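Skestach Two-Arm Tabletop Kit: Companion Recordings

README and data card, second release
Maintained by Nélida Arancibia and Nahuel Salinas

Welcome, and thank you for downloading

If you bought the Skestach kit, these recordings came with it and you're free to start using them today, even before you've bolted anything down. If you haven't bought the kit and are trying to decide, you're welcome too. Quite a few people have told us that an afternoon spent looking through the recordings told them more than the brochure did, and I can believe it (I wrote part of the brochure).

The release holds 1,000 episodes of two arms working together on a small enclosed tabletop. A person drove both arms by hand through a pair of leader arms, and we recorded the joint positions, the gripper openings and the camera views while they worked. Every episode has a short written task line, such as "pass the object from the left arm to the right" or "move the clock to the back of the table." Most of the tasks use everyday things you could find in a kitchen drawer or on a desk, and that was very much on purpose, so you can try similar tasks at home or at school without ordering a special set of blocks.

What's in the download

episodes/ holds one folder per episode, with the joint log, the camera videos and the task line.
calibration/ holds the camera and arm calibration for each recording block. Please use the one that matches your episode, as we recalibrated more often than we had planned to.
splits/ has two plain text lists, train and test. The test list has 196 episodes and everything else is in train.
notes/ has the operators' own remarks, lightly tidied up for spelling.
tools/ has a small player and a script that checks your download for missing or damaged files.

Run the checking script first, please. I know it's dull and I know it takes a while on an older laptop, but two of the first people who wrote to us about strange arm motion had a download that stopped partway, and we all spent a good deal of time looking in the wrong place.

About the kit

You get two arms, the mounting rail, the power supplies, the leader arms, the cables and a printed manual. The table surface and the walls are up to you. Each arm ends in a parallel gripper, and the white fingers can be swapped for the longer ones sold separately. We didn't use the longer ones anywhere in this release.

The arms are meant for light objects. They are good at picking up, holding, turning and passing things, and at nudging something a short distance along a surface. They aren't meant for lifting a full kettle, however much one of our early customers wanted them to, and you should keep your fingers out of the space between the two grippers while the motors are powered. The manual has a proper safety chapter and I'd be grateful if you read that before anything in this file.

How the recordings were made

All the work was done in our own shop by three operators: Beathag MacLeish, Damián Urrutia and Olga Ledesma. Beathag had used a similar setup before joining us. Damián and Olga learned on the kit itself, and we kept their early episodes in, so you'll find some hesitant reaches and a few dropped objects in the lower episode numbers. They are marked "learning" in the notes. Leave them out if you want only smooth motion, although Nahuel has found them handy for teaching a policy how to recover after a poor grasp.

Joint data and video are both stored at 25 frames per second. The cameras were fixed for the length of a block, and between blocks we sometimes moved one a little, either up for a fuller look at the table or closer in for a better look at the grippers. The exact positions are in the calibration folder.

The objects were put out in 15 groups, and a group stayed together for a whole block before the next one came in. Within a block, the operators were asked to vary where things started and which arm did the holding. Handovers are the hardest part of the set by some distance. Both wrists have to come in close, the cables want to be in the same place at the same time, and it's easy for one gripper to hide the very object the other gripper is after. 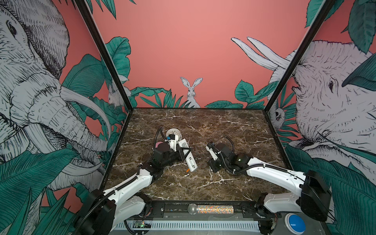

Clock on the marble top, microphone on the rail, and the two arms reaching in from the front.

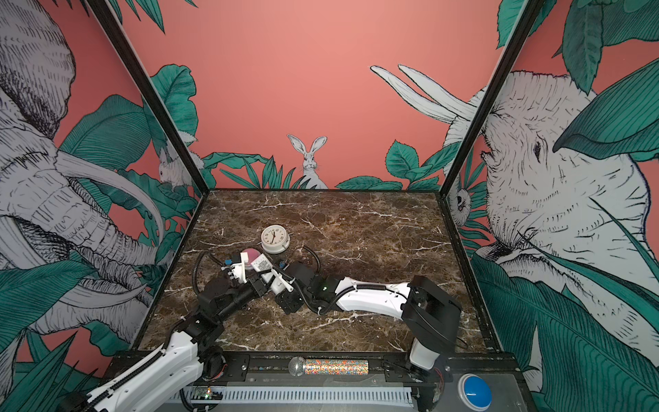 We get asked a lot about lighting, so let me say a few words on that. The lamps overhead stayed on the same setting all through a block, and we closed the blinds from late morning to 3 p.m., when the sun comes straight through the shop window. You may still notice a slow change in brightness over some of the longer blocks. We didn't correct it in the videos, and we'd suggest that you add some brightness variation of your own in training, as your room will be different from ours anyway.

Getting started

Start the player, point it at any episode folder, and you should see the camera views side by side with the joint curves running underneath. The space bar pauses, and the left and right arrow keys step through one frame at a time. If the curves show up but the video stays black, your system is most likely missing a video decoder, and the tools folder has a page on how to put that right.

To replay an episode on your own kit, please go in this order:

Set the two arms on the rail at the spacing given in the calibration file.
Clear the table completely.
Run the replay at quarter speed with a hand near the power switch.
Watch the cables as well as the grippers.
Go up to full speed once you've seen the whole episode through slowly.
Only then put objects on the table.

Replay is a check on your setup and I wouldn't ask more of it than that. The arms will go where ours went, but your objects won't be sitting to the millimeter where ours sat, and a gripper that closes a finger's width from its target is no cause for alarm.

What we think it's good for

Learning two-arm tasks from demonstration is the main use, and the one we had in mind when we planned the blocks. It also works well for testing object tracking when an arm is partly in the way, and for classroom work on arm motion, where students can plot a real reach and see how untidy it is next to the one in the textbook. Morkham, our training partner, uses a small slice of it in their evening course, and their exercise sheets are free to anyone who writes and asks for them.

Where it falls short

All of it was recorded in one shop, with one model of arm, by three people, and all three are right-handed. You'll see that in the data: the right arm tends to do the fine work while the left one holds. If your task needs it the other way round, mirrored training helps a little, but new episodes of your own will help a good deal more.

There is no force sensing. The gripper logs give opening and motor current, and current is a rather poor stand-in for how hard something is being squeezed. There are no liquids and very few soft fabrics. Shiny objects confuse the depth estimates that some people like to compute from our videos, and I don't have a good answer for them yet.

The task lines were typed by the operators at the end of each episode, so the wording wanders. Olga tends to write "lift" where Damián writes "pick up," and the clock is sometimes "the clock" and sometimes "the timer." We left it alone in the main files, and there's a cleaned copy in the notes folder for anyone who would like one.

Changes since the first release

The gripper openings for the left arm had the wrong sign in several blocks. Fashola, the shop that tests our kits before shipping, caught that one and we owe them a cake.
The test list no longer shares any recording block with the train list.
The player remembers your last folder.
The Tesley export format has been dropped. The conversion script is still in tools if you depend on it, but we won't be updating it.

Terms of use

You may use, copy and change the recordings for teaching, research and product work, with or without owning a kit. Please keep this file with any copy you pass on, and please say which release you used when you publish results. The name Skestach and the kit drawings are not part of the grant.

Questions and returns

Anything about the files goes to Nahuel, and anything about the kit itself, including returns and spare fingers, comes to me. Tell us your episode number, your block number and what you expected to happen, and attach the output of the checking script if you can. We read everything that comes in and usually answer the same week, a little slower in January when the shop is closed for stocktaking.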